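Flumer 직관형 교체 램프 (형광등 대체용)
Cabral 조명 > 천장등 > 직관형 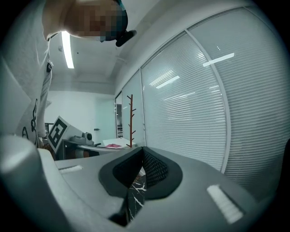 흰 천장에 켜진 긴 형광등과 흰 반팔 티셔츠.

멀쩡한 형광등을 쓰고 계시다면 이 제품을 사실 필요가 없습니다. 파는 쪽에서 할 말은 아닌 것 같지만, 교체 램프를 둘러싼 광고 문구가 워낙 과해서 먼저 적어 둡니다. '눈이 편안해지는 빛', '집중력을 높여 주는 조명' 같은 표현은 제조사 안내문에도 있었는데 저희 페이지에서는 뺐습니다. 근거 자료를 요청했더니 돌아온 것은 같은 문구가 들어간 홍보물이었습니다.

Flumer는 기존 형광등 기구에 끼워 쓰는 직관형 LED 램프입니다. 관 전체가 고르게 빛나도록 앞면에 유백색 커버를 씌웠고, 뒷면은 알루미늄 방열판입니다. 천장에 달고 나면 어느 쪽이 앞인지 잊기 쉬운데, 발광면이 한쪽뿐이라 방향을 잘못 잡으면 천장만 환해집니다. 핀을 소켓에 넣고 돌리기 전에 커버가 아래를 보는지 확인하세요.

색상
주백색과 주광색 두 가지로 나옵니다. 상자에는 '자연광 그대로'라고 인쇄되어 있습니다만 자연광은 아침과 저녁이 다르니 무엇을 그대로 옮겼다는 말인지 모르겠습니다. 주백색은 약간 노르스름하고 주광색은 푸른 기가 돕니다. 기존 형광등과 섞어 달면 색 차이가 꽤 눈에 띕니다. 한 방에 다는 등은 같은 색으로 맞추시는 편이 낫습니다.

안정기 호환
반품 사유의 대부분이 여기서 나옵니다. 제조사는 '모든 기구와 호환'이라고 하지만 저희는 그 말을 믿지 않습니다. Gestanville 매장 창고에 있던 헌 기구 세 종류에 끼워 보았을 때 전자식 안정기가 달린 두 종류는 바로 켜졌고, 나머지 한 종류는 깜빡이다가 꺼졌습니다. 구형 자기식 안정기였습니다. 이런 기구는 안정기를 떼고 직결 배선으로 바꿔야 하며, 그러려면 직결용 모델을 따로 주문하셔야 합니다. 겉모양이 같아서 잘못 담는 분이 많습니다. 장바구니에서 모델명 끝의 '직결' 표시를 봐 주세요.

배선 작업은 전기 기사에게 맡기시고, 램프만 갈아 끼울 때에도 차단기를 내리고 하십시오. 벽 스위치만 끄면 된다고 적힌 블로그 글이 많은데 스위치가 중성선 쪽에 물려 있는 집도 있습니다.

수명과 전기 요금
상자에 큼직하게 찍힌 수명 시간은 시험실 조건에서 산출한 값입니다. 여름철 밀폐형 기구 안은 그 조건과 거리가 멉니다. 커버가 꽉 닫히는 욕실등이나 주차장 방습등에 넣으면 더 일찍 어두워질 수 있다고 보셔야 합니다. 절감액 계산표도 올리지 않았습니다. 하루 종일 켜 두는 점포라면 차이가 느껴지겠지만, 저녁에 잠깐 켜는 창고방이라면 램프값을 되찾는 데 한참 걸립니다.

밝기는 어떤가
Steston 지점 사무실 복도에 달아 둔 것은 거의 3년째 켜져 있습니다. 처음보다 어두워졌는지는 솔직히 눈으로 구분이 안 됩니다. 조도계로 첫날 값을 재 두지 않았으니 '밝기 유지'라고 자랑할 수도 없습니다. 다만 양 끝이 검게 변하는 일은 없었고, 켤 때 뜸을 들이지도 않습니다. 소리는 램프에서 나는 것보다 오래된 안정기에서 나는 경우가 많으니, 램프를 바꿔도 웅웅거림이 남으면 기구 쪽을 의심해 보세요.

'플리커 프리'
저희도 이 표시를 그대로 쓸지 고민했습니다. 업체마다 기준이 다르고, 안정기 호환형은 물려 있는 안정기에 따라 결과가 달라집니다. 휴대폰 카메라에 줄무늬가 보이는지로 판별하는 방법이 널리 퍼져 있지만 셔터 속도에 따라 멀쩡한 등에서도 줄이 생기고 그 반대도 있습니다. 참고만 하십시오. 표시는 상자에만 있고 저희 상품명에는 넣지 않았습니다.

구성품
램프 본체, 설명서, 방향 표시 스티커. 소켓과 기구는 들어 있지 않습니다. 예전에 주던 글로 스타터 대체 부품은 8월 입고분부터 빠졌습니다. 스타터식 기구를 쓰시면 옵션에서 추가하세요.

보증
제품 보증은 2년입니다. 직접 배선을 고친 흔적이 있으면 제조사에서 받아 주지 않는 일이 잦으니 시공 영수증을 보관해 두시기 바랍니다. 점등 불량은 램프와 기구 라벨을 함께 찍어 보내 주시면 확인이 빠릅니다. 유리관이 아니어서 택배 파손은 드물지만, 받으신 날 핀이 휘지 않았는지는 살펴보세요.

폐형광등 처리
떼어 낸 형광등에는 수은이 들어 있습니다. 깨뜨리지 말고 주민센터나 아파트의 전용 수거함에 넣어 주세요. Gestanville 매장에서도 받습니다. 구매 여부는 묻지 않습니다.

함께 보는 상품: Flumer 직결용 / Cabral 천장등 기구 / 스타터 옵션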